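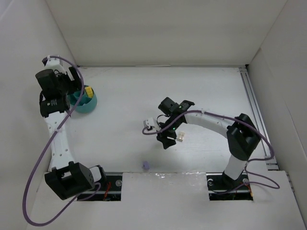

I've been putting off this page for weeks, so it's going up a bit messy, which fits the subject! It's all small stuff. Bowls, blocks, little parts, things you find under other things when you finally sit down to tidy. I love small stuff and I own way too much of it, and if you've been reading since the old Vokitz days you know that already (hi, and thank you for following me over here).

Everything's grouped by thing, with a line or two each, and a few extra lines where I couldn't stop myself.

## The teal bowl

Teal is my favorite bowl color and I will argue with anyone about it. Small things show up so well against it — you drop something in and you can still find it a week later, even if the bowl has moved to the other end of the house.

There's a small yellow thing in it, with a bit of texture to the surface. Yellow and teal together make me happy every single time. If I ever repaint the hallway, well, you've been warned.

## The lavender one

Small, lavender, more or less a cube. It's out on the white floor by itself and not in a bowl, and I think it looks great there. Lavender can go gray and sad next to the wrong color, but against plain white it stays properly purple.

I've wanted a lavender shelf to go with it ever since I saw one at Bailly. It was $46, which felt like a lot for a shelf about as deep as a paperback, so I went home and thought about it. I'm still thinking about it.

## The little white part

It looks like a gear, anyway! Small and white, the kind of piece you would never in a million years spot on a white floor unless you already knew where it was. White on white is the hardest tidying there is. Give me orange, give me purple, give me anything.

My rule for white parts is that they go in the darkest container I have. They used to live in a cream dish and I lost two of them in it. In the dish! They were right there.

## White walls, white floor

I went back and forth on plain backgrounds for a long time. My first few galleries were all done on a patterned tablecloth, and when I look at them now I mostly see tablecloth. With tall white walls and a flat white floor, every bit of color gets to do its thing, and a bowl that seemed pretty ordinary in the cupboard suddenly looks like the star of the show.

The downside is dust. I wipe with a barely damp cloth and then a dry one, and I still find lint later when I'm looking at pictures on the big screen.

## A few words on sorting

People ask me about this more than anything else, so I'll put it down once.

- I sort by color first and by what it is second. I know a lot of you do it the other way and that's fine, but my eyes find blue much quicker than they find "bracket."
- Shallow bowls for anything smaller than a grape. Deep ones turn into soup.
- Lids only on the things I won't want this month.
- One bowl stays free for the odd ones, and when it's full I sit down with a coffee and deal with it. Usually it takes one coffee. In October it took 3.

I did try the stacking trays from Clenier for a while. They look beautiful and they do stack, but I could never remember what was in the bottom one, so I kept unstacking the whole tower to check and then leaving it all over the table. They hold seed packets now and they're very good at it.

## Still to come

I have a big batch of buttons waiting, plus some beads I picked up in Sullton from a man who was clearing out a garage and wanted the jar gone more than he wanted the money. According to the label on the lid there are 1,829 of them. I haven't checked and I'm not going to, but I do want to sort them by color, and that's going to need a lot more bowls (teal, obviously, if I can get them).

I'm also hoping to do a page on purple, from the palest lavender through to the really deep stuff. I keep noticing it everywhere since I started on this one, and I have a drawer of odds and ends that would look so good laid out from light to dark. If you have a favorite purple thing that fits in your hand, tell me about it in the comments!

Last updated 10/17/24. I fixed a couple of typos and moved the sorting part further down, where it makes more sense.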